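From: Beat Thaler
To: ralton-tenants
Subject: Re: [ralton-tenants] Sublet in December, and what the deposit covers

Selina Plattner wrote:
> I'm away the whole of December and would like to sublet my
> one-bedroom on the fourth floor, furnished. Does Grarkberg
> allow it, and what do I have to send them? Also, is the
> storage cage included or do I list it separately?
> Selina

Selina,

Yes, they allow it. I sublet mine last winter and Johanna Kälin did hers before that. Grarkberg wants a written request with the subtenant's name, the dates and the rent you plan to charge. They took nine days to answer me – send it early.

My rent was 947 a month and I added 70 for the furniture. They accepted that without comment. The storage cage goes with the apartment, so put its number in the same agreement. Mine is 144.

What I would do before handing over the keys:

1. Write an inventory

Go room by room and have both of you sign it. List the small things too, such as lamps, chargers and the kettle.
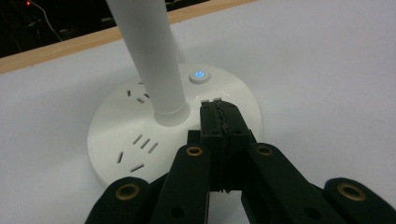 2. Take a deposit

I asked for 200 and returned it the day he moved out. Your own deposit with Grarkberg stays where it is, and you remain liable for any damage.

3. Tell the front office

Hubert Hofstetter needs the name for the mailbox and the laundry schedule. He is in on Wednesday until noon.

4. Check your insurance

My policy covered a subtenant only after I called them. Yours may differ.

I still have my agreement as a text file and can send it to you.

Beat

Comments (3)

Taha Naciri
Does the same apply to the parking spaces? I won't need mine until spring.

Johanna Kälin
Parking is a separate contract, Taha. I had to ask for that on its own form.

Selina Plattner
Thanks, Beat. Please send the file. I have someone coming to look at the place this week.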